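Refurbished Dell tower, from Birkett
Reviewed 25 September 2019
3 stars out of 5

I wanted a desktop for the back room that could do invoices, play music and be ignored. Birkett had a pallet of ex-office Dell towers going for 200 dollars each, which is less than I spent on the chair.

It arrived well packed and smelling faintly of somebody else's carpet. Set-up took 30 minutes, most of it hunting for a monitor cable. It starts without fuss, it's quiet enough to forget, and it has survived my accounting software, which has finished off better machines. The colour is black. It has always been black. Nobody at my place has complimented it.

Where it wins me over is inside. Lay it on its side, take the panel off and you can get at nearly everything. The hard disk rides in a blue plastic carrier, so swapping one is a civilized job and you keep your knuckles. I paid another 70 for a bigger drive and had it in before the kettle boiled.

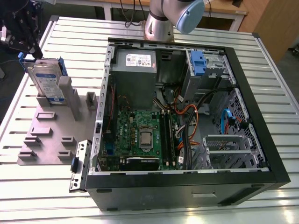
The cabling is another matter. Whoever routed it had a favourite colour and then changed their mind, and the thick black SATA leads go straight across the middle, where you'd like your hand to go. There are two RAM slots, so plan your upgrade properly the first time – there's no sneaking in a third stick later. The case does have a recessed handle, and you'll want it, as mine weighs about what a small dog does.

I also looked at the Cevness mini, which is far prettier and is glued shut. If you never intend to open the thing, buy that one. Two stars off mine for the cables and for a warranty card that covered, as far as I could tell, the warranty card.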